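Los brazos nuevos de Brenano ya tienen compañeros de turno

Llevaba semanas queriendo pasarme por el taller de Brenano, la empresa de artículos de fiesta, y en junio por fin me abrieron la puerta. ¡Menudo cambio! Donde antes se preparaban a mano todos los kits de cumpleaños ahora hay un puesto con dos brazos robóticos, que aquí llaman Ika (los dos juntos, como si fueran uno), y 11 personas que están aprendiendo a trabajar con ellos.

Maritza Cabrera, encargada del turno de mañana, me contó que la plantilla prepara 1.000 kits por jornada y que Ika, de momento, se ocupa de 103. Va despacito, sobre todo con los globos y las telas, que se arrugan y se escurren. 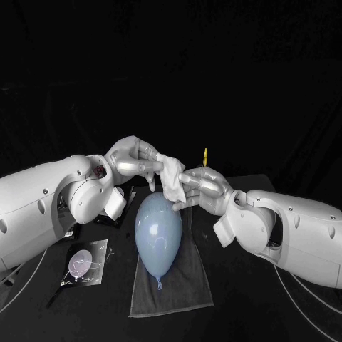

Las manos de Ika sujetan un paño blanco arrugado junto a un globo azul ya inflado.

A mí lo que me interesaba era la gente, claro. Nadie ha perdido el puesto, me aseguran, pero el trabajo es otro: menos rato de pie en la mesa y más delante de una pantalla, corrigiendo movimientos. Lewis Mowat, que lleva media vida en montaje, lo lleva regular. «Las muñecas me duelen menos, pero echo de menos la charla», me dijo entre risas.

La formación dura 242 horas y se hace dentro del horario, cosa que pidió la plantilla desde el principio. El segundo puesto llegará después del verano y todavía se está negociando quién lo atenderá.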